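Home | Notebook | Older entries | Contact

Cups, round three
November 2023 - Zachary Marchand

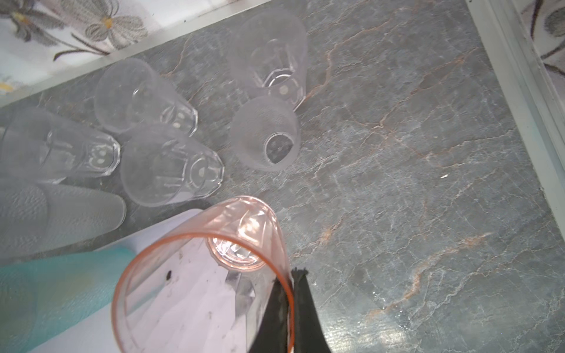
The pink one with the six clear ones behind it, all the same faceted base.

So I finally got around to the plastic cups for the Dindville lunch! We have a box of 200 in the back cupboard, mostly clear with a few colors mixed in, and I wanted to know if they're decent enough to put out or if we should order again from Soler. Pulled a handful and laid them on the dark counter by the sink (the veined one, terrible for finding crumbs, great for looking at clear plastic).

First thing, the pink shows everything. Faint marks and fingerprints all over it, and there's a dark speck on the inside wall close to the rim. I went back and forth on whether it's dirt or something in the plastic and still don't know. Try a fingernail before you try soap.

I do like the octagon at the bottom. It catches the light and makes a cheap cup look a bit less cheap. It also leaves corners on the inside, and I bet our skinny brush won't get into them. Ksawery thinks a soft toothbrush would. Need to buy one.

Washing plan for next week:
Warm water, the mild soap, no scrubby side. Two rinses. Upside down on the teal cloth, and please don't stack them damp - the April batch got stuck together so badly we cracked 2 getting them apart.

Filled one of the spares to the brim over the measuring jug and got roughly 700 ml for two and a bit cups, so call it 300 each and don't trust me on it. Will redo with the small jug.

Still to do: sort out the colored ones, ask Tovari about lids, find the lid of the box itself.

Comments (3)

Ksawery Głowacki: Toothbrush is in my drawer, unused, take it. I'd leave the pink ones home, the clear ones look nicer on a table anyway.

mestance_kitchen: Do they survive a dishwasher, top rack?

Zachary Marchand: Haven't dared! I'll put one through and write it up.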